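Setting Up Your Trip in Flesix: Part 2, Adding Your Stops

By now you should have a trip with a name and a start date, so let's fill it up with all the lovely places you want to see!

1. Open your trip and tap Add Stop.
2. Type the name of the town or garden. We'll use Lavoie, our first stop.
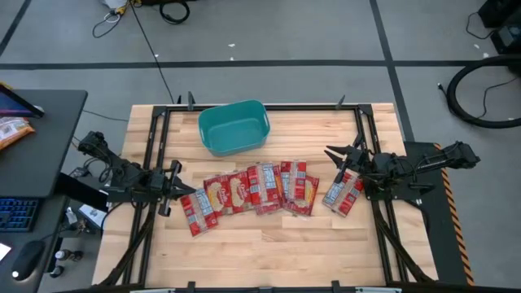
3. Choose how long you're staying, then tap Save. The stop drops onto your map straight away — if it lands in the wrong spot, just hold your finger on the pin and drag it.

Note: a trip can hold up to 70 stops, which ought to cover even the most restless traveler.
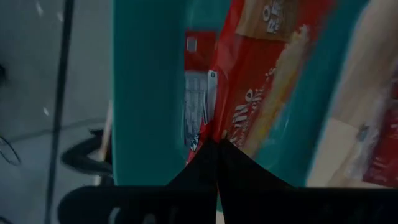
2 min read

4. To add a walk or a boat ride, open the stop and tap Day Plan. Our Drerkine coast walk went in this way.

Caution: deleting a stop also deletes its day plan, and there's no undo, so please take a breath before you tap.
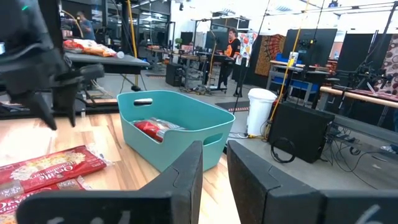 5. Tap Packing to start a list for each bag. Give every list a name you'll recognize when you're tired and hunting for your socks. Food for the journey deserves its own list, and a small bin with handle cutouts, like the teal one with the red package inside, is easy to lift in and out of the car. Tap Share when you're done, and your travel companions can tick things off too.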